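Call for Participants: Evening Routine Program, Spring Group

Brindano is looking for 18 adults to take part in a program on building and keeping small daily routines. The program runs for 90 days. It is open to people who have tried to start a regular practice at home, such as stretching, reading, practicing an instrument or planning the next day, and have found that it stopped after a few weeks.

What the program is

Each participant picks one practice to work on for the full 90 days. It has to take less than half an hour a day and it has to be something you can do at home in the evening. You will not be told which practice to choose. You will be asked to write down when and where you plan to do it, and to stay with that plan for at least the first two weeks before making changes.

Participants are placed in groups of six. Each group has one coach and meets on Tuesday at 6:30 p.m. in the second floor meeting room at our Sarberg office. Meetings last one hour. Between meetings you keep a short written log, one line a day, and have a ten-minute phone call with your coach every other week.

The log is on paper. We tried a phone app with an earlier group and people filled it in less often. You will get a notebook at the first meeting and hand it in at the last one. We make a copy and mail the original back to you.

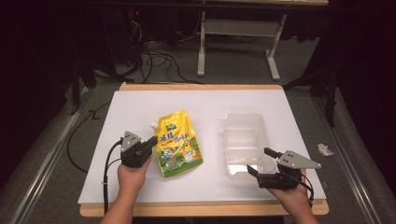 Zoila Ticona wrote to us after finishing the fall group: "I signed up to practice guitar and missed nine days in the first month. My coach had me move it to right after dinner and leave the case open in the living room. I still miss days. I don't quit when I miss them now, and before this I always did. The Tuesday meeting was harder to get to than the practice was, so check your work schedule before you apply."

Her point about the schedule is a good one. Most people who left the last group early did so over the meeting time. We can't offer a second evening this spring.

What we ask of you

You should be able to attend at least ten of the weekly meetings, including the first and the last. You should expect to fill in your log on the days you skip your practice as well as the days you do it. A blank line tells the coach very little, and "did not do it, worked late" is a perfectly good entry.

You will fill out a questionnaire at the start, one in the middle and one at the end. Each takes 20 minutes or so. The questions cover sleep, work hours, past attempts at a routine and how much effort the practice takes on an ordinary day.

Who can apply

Applicants must be 18 or older and live close enough to Sarberg to come to the meetings in person. You need to be comfortable reading and writing in English. No background in coaching or self-improvement courses is needed. People who work as paid coaches or trainers should not apply for this group.

This is not a treatment program. If you want help with smoking, alcohol, eating or another health matter, please talk to your doctor. Our coaches are not trained for that work and will not take it on. You are welcome to join while you are under a doctor's care for something else, as long as the practice you choose is safe for you.

Payment and costs

There is no fee. Participants who complete the program receive $220, paid by check within two weeks of the last meeting. If you leave before the midpoint there is no payment. If you leave after the midpoint you receive half. Parking behind the building is free after 6 p.m., and the Podon bus stops across the street. We do not cover travel costs or child care.

Your information

Your log and questionnaires are read by your coach and by the two people who write up the results. Names are removed before anything is shared outside Brindano. The results will be used to revise our workbook, Bashir, which coaches use with their own clients. We may ask to quote from your log. You can say no to that and still take part.

How to apply

Send us a letter or an email with your name, a phone number, the practice you would like to work on and a few sentences about what happened the last time you tried it. One page is plenty. Please also tell us the best time of day to call.

Applications are open through the end of January. We will call everyone who applies for a short talk of 15 minutes. Places are offered after all the calls are done, so applying early does not improve your chances. If you are not placed this time, we will keep your letter for the fall group unless you ask us not to.

Questions about the program can be left at the front desk or sent in with your application. Calls are returned on weekdays between 9 a.m. and 4 p.m.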